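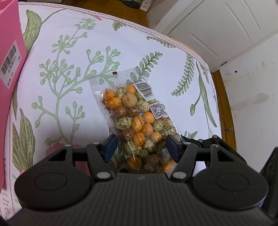

Groundnut soup is the dish I get the most mail about, and most of that mail is from people whose soup came out thin and pale with a slick of oil sitting on it in the first five minutes. So let's fix that this month! The oil is supposed to rise, but slowly, after the paste has had a proper cook by itself. I put the peanut paste in a heavy pot with a ladle of stock and a spoon of tomato and stir it over low heat until it darkens and smells roasted – and while I stir I like something small within reach, usually a clear bag of individually wrapped egg-shaped pieces on the white cloth with the botanical print. Then the rest of the stock goes in, a ladle at a time.

My aunt Efua Tsikata blends her onions, ginger and chilies raw and pours them in at the start. Dela Kpodo, who taught me most of what I know about smoked fish, boils them whole in the stock first and blends them after. I've gone back and forth for years and I'm with Dela now. The soup is rounder that way and the ginger doesn't shout.

Chicken on the bone, please. Brown it if you want to (I don't, I just steam it in its own juices with salt and half an onion until the pan is nearly dry). Add it when the soup looks a little too loose, then leave the lid tipped and let it go for 2 hours on the lowest flame you have. Stir the bottom now and then, as peanut paste catches fast and you'll taste it in every bowl.

For the paste, I've been buying the plain one from Addo, no sugar and no added oil. If you can only find the sweetened kind, make your own from roasted peanuts in a blender. It takes some patience and a lot of scraping down.

Afia Agyeman wrote in to ask about freezing. Yes, it freezes very well, but take the chicken off the bone first and thin the soup with hot water when you warm it up. And Kheri Odera wants to know if it can go over plain rice instead of rice balls. Of course it can, I had it that way last night!

Next issue is all about kontomire, so send me your questions about greens before the end of October.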